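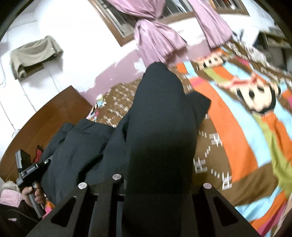
八月,周三,工作间记录

播放端离线缓存与时间表切换,第二轮

上周留下的问题:Ditthorpe 门厅那块竖屏在断网重连之后,会把已经过期的节目单再播一遍,然后才切到新的。现场的人描述为“闪回”,日志里看不到任何错误级别的条目。今天的目标是在台架上复现,确认到底是服务端下发顺序的问题,还是播放端本地索引的问题。

台架配置

播放端两台,编号 A 和 B,系统镜像相同,都从干净状态刷写。A 接竖屏,B 接横屏。两台都注册到测试租户,租户名沿用 Drindis,没有新建。网络走单独的交换机,上联口可以手动断开。时间同步指向本地服务器,避免断网期间时钟漂移混进结果里。

节目单用 Cindarthorpe 那套的副本,去掉了天气组件(第三方接口断网后自己会重试,日志太吵)。剩下的是静态图、短视频和一个滚动文字区。节目单版本分旧、新两份,旧版 09:30 失效,新版同一时刻生效,中间没有空档。

09:10 开始

先跑基线,不断网。两台都按时切换,切换瞬间没有黑帧,滚动文字区重新从头开始。文字区重头滚动是已知行为,不算缺陷,但客户问过,手册里应该写一句。

09:50

把系统时间表整体后移,重置两台,开始断网测试。流程:

旧版播放中,断开上联口。
服务端发布新版。
等到旧版失效时刻过去。
恢复上联口,观察播放端动作。

第一次,A 在失效时刻转到兜底画面,符合预期。恢复网络后拉取新版清单,下载素材,校验,切换。没有复现。

第二次,同样的步骤,没有复现。

检查了一遍现场日志,发现有一个差别:现场那块屏在断网期间重启过。楼里夜间会切一路电,播放端跟着掉电。之前看日志时把重启当成了无关事件。

10:40

流程里加一步:断网之后、恢复之前,给播放端断电再上电。

A 上电后,没有网络,从本地缓存启动。此时旧版已经失效,应该直接进兜底画面。实际上进的也是兜底画面。恢复网络,时间同步完成,随后旧版开始播放,持续 40 秒,然后切到新版。复现了。

B 做同样的操作,结果一致。横竖屏无关,和之前怀疑的旋转设置没有关系,这一条可以从清单里划掉。

原因分析

播放端启动时从本地索引读节目单,给每条记录计算“是否有效”,结果放在内存里。时间同步完成后会触发一次重新计算。问题出在重新计算用的字段上:启动路径用的是绝对失效时间,重新计算的路径用的是“上次确认时间加有效时长”。后一个值在断网期间不会更新,而重启又会把“上次确认时间”写成开机时刻。于是失效的节目单在同步之后又变成了有效,直到新清单下载校验完毕才被替换。

也就是说,旧版播多久取决于新素材的下载和校验时间。台架上网络快,素材少,所以只有上面那个数。现场素材多,上联慢,持续时间会长得多,和现场反馈对得上。

服务端下发顺序没有问题。抓包看过,清单先到,素材后到,确认消息最后。

11:30,临时修改

在重新计算的路径里改为优先读绝对失效时间,只有该字段为空时才回退到时长计算。字段为空的情况只存在于从旧固件升级上来、且升级后从未联网的设备,数量很少,但不能删掉这个分支。

另外,“上次确认时间”不应该在开机时写入。这一行的提交记录写的是“避免空值”,没有别的说明。暂时没有动它,等 Rafia Niazi 看过再定。她维护过心跳上报那部分,那边可能也在读这个字段。

改完编译,只刷 A,B 保留原固件作对照。

13:20

重复断网加断电的流程。连续跑了 5 次。

A:全部正常。恢复网络后一直停在兜底画面,直到新版就绪,然后切换。
B:全部出现旧版回放,时长略有出入,差别来自下载。

顺便测了反方向的情况:断网期间旧版仍在有效期内,重启后应继续播放旧版。A 正常。这一项必须测,否则修了一边坏了另一边,现场会变成长时间兜底画面,比原来更糟。

还有一种边界:播放端没有时钟电池,上电后系统时间回到出厂默认值,在同步之前,任何绝对时间判断都不可信。目前的处理是读取最后一次关机前写入的时间戳作为下限。A 在断电时间较短时没有问题。断电时间跨过节目单失效点的话,同步之前播放端会认为旧版仍有效,于是继续播旧版,同步后才停。本次没有处理。带时钟电池的硬件版本不受影响,Baloyi 那批都是带电池的。台架上的 A、B 也带电池,所以这一条是读代码得出的,尚未实测。

14:45,素材校验

看日志时顺便注意到,重启后播放端会对缓存里的全部素材重新做哈希,包括已经失效、等待清理的文件。校验是串行的,新下载的素材排在后面。这直接拉长了切换前的等待。

做了一个小改动:校验队列按是否被当前清单引用排序,未被引用的放到最后。没有改并发数,低端硬件上校验和视频解码抢读写带宽,以前出过掉帧。

A 上效果明显,新版就绪的时间提前了。没有认真计时,下次补。这个改动和主问题分开提交,不要混在一起,方便回退。

清理任务本身的触发条件也值得看。目前是每日定时,如果那个时刻设备恰好断电,就要等到第二天。Ditthorpe 那块屏正好落在夜间断电的时段里,缓存目录大概从来没有被清理过。需要远程确认磁盘占用,待办里记一条。

15:30,兜底画面

兜底画面目前是固件自带的深灰底加标识。两个客户问过能不能自定义。技术上可以,作为特殊素材随清单下发,永不失效,不参与清理即可。风险在于自定义素材损坏时需要第二级兜底。暂时不做,只记录。

横竖屏的兜底画面用的是同一张图,A 上是裁切后的结果,标识偏上。不影响使用,单独开一个低优先级的单子。

日志

现在的日志在有效性判断这一段只记录结论,不记录依据。排查时只能看到“有效”,看不到是按哪个字段算出来的。已经加上:节目单编号、使用的字段、比较的两个时间值、系统时间是否已同步。级别设为信息,每次判断一行,量不大。

如果这行日志早就有,上周应该就能定位。重启事件也应该在同一个日志文件里留一条,目前在系统日志里,远程导出默认不包含。已经改了导出脚本,把启动记录一并打包。

未解决

1. “上次确认时间”开机写入的那一行,等 Rafia 意见。
2. 无时钟电池硬件跨失效点断电的情况,需要找一台旧型号实测。柜子里那台屏线接口松,先修接口。
3. Ditthorpe 现场磁盘占用,远程查。
4. 清理任务改为开机后补跑,需要限制时机,不能和素材校验同时进行。
5. 手册补充滚动文字区在切换时重新开始的说明。
6. 校验排序改动的计时对比。

现场处置

修复版发布前,Ditthorpe 那块屏先用规避办法:发布新节目单时,把旧版手动设为停用,不要依赖到期。停用标记走另一条判断,不经过重新计算。前提是停用指令必须在断网之前到达设备,所以不完全可靠,只能减少出现的次数。已经把操作步骤写给运营。

17:05

Rafia 回复:心跳上报确实读这个字段,用来计算“离线时长”。如果开机不写入,从未联网的设备会上报空值,服务端会把它显示为离线状态未知。她倾向于拆成两个字段,一个给心跳用,一个给有效性判断用。同意。字段拆分涉及本地索引结构升级,要写迁移,不放进这次的修复版。修复版只带绝对时间优先那一处改动和新增日志。

A 留在台架上过夜,上联口接通,节目单设为每小时切换一次,带定时断电。B 刷成修复版,明早和 A 一起看日志。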